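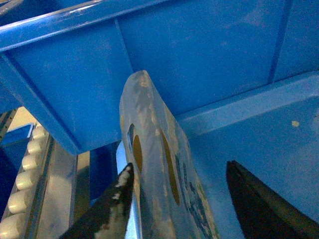

Section 6. Gathering picking examples with the Holtuva kit
Last revised 2025-09-06

By now your rack is built, the bins are in their lanes and you have been through the safety checks in Section 2, so well done, the dull part is behind you! What follows is the part most people enjoy, though it does ask for some patience. Holtuva learns by copying, and it copies your dithering just as happily as your good work.

1. Open Cloliddale and start a new batch. Give it a name you will still understand in April (we have all met "test new final").

2. Choose an object and set it within easy reach of both fingers. Mix things up as you go along: stiff things, floppy things, rolls, bags, whatever your own bins are likely to hold.

3. Press Record, wait for the tone, then guide the fingers in slowly. With a roll of thin sheet, take hold low down and close gently until it stands by itself between the fingers.
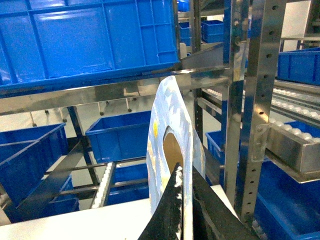 4. Carry the object to its bin, let go, and draw the fingers well clear before you press Stop.

5. Mark the example Keep or Discard straight away. A fumble that you put right is well worth keeping, so do be generous here.

Note: paper bags need a softer grip than you might expect. Set Squeeze to 2 and come at the bag from the sides, keeping away from the handle hole if you can.
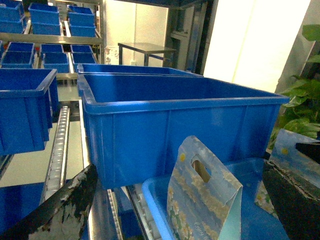
If you have several bags with the same print, work with them close together for part of the batch, and then apart, so the system meets both arrangements.

Caution: keep your hands out of the rack while the Record light is on.

A first batch of 1674 examples gave us a usable picker at Gomham, and almost 4000 made it a good deal steadier. Send each finished batch to Hailu before you begin the next.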